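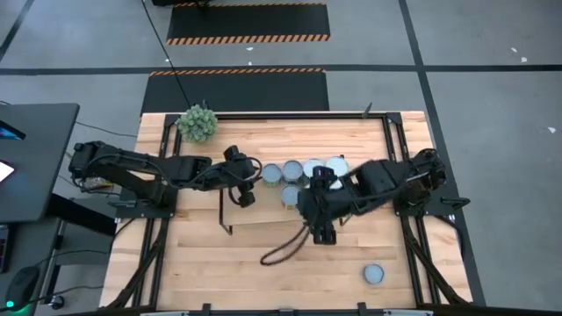 Pantry-Stock List: Shelving and Sorting

From: Clementina Tavares
Subject: Re: Short cans and the row rule

Eduardo Lobo wrote:
> Do short cans go in a single row, or may they be
> grouped? Our shelf at Tivholm holds 21 of them.

Dear Mr. Lobo,

Short cans are to be set in a row, lids up, before shelving. In the view at the top, four stand in line with a fifth just in front of the second. The fifth should join the row -- as should the single can standing apart on the butcher block. A thin board may stay under the group.

Labels are checked at the table. Please use the Lurine sheet, which has space for 100 entries. Sheets for March should reach this office by noon.

Clementina Tavares
Pantry Office, Sakalauskas House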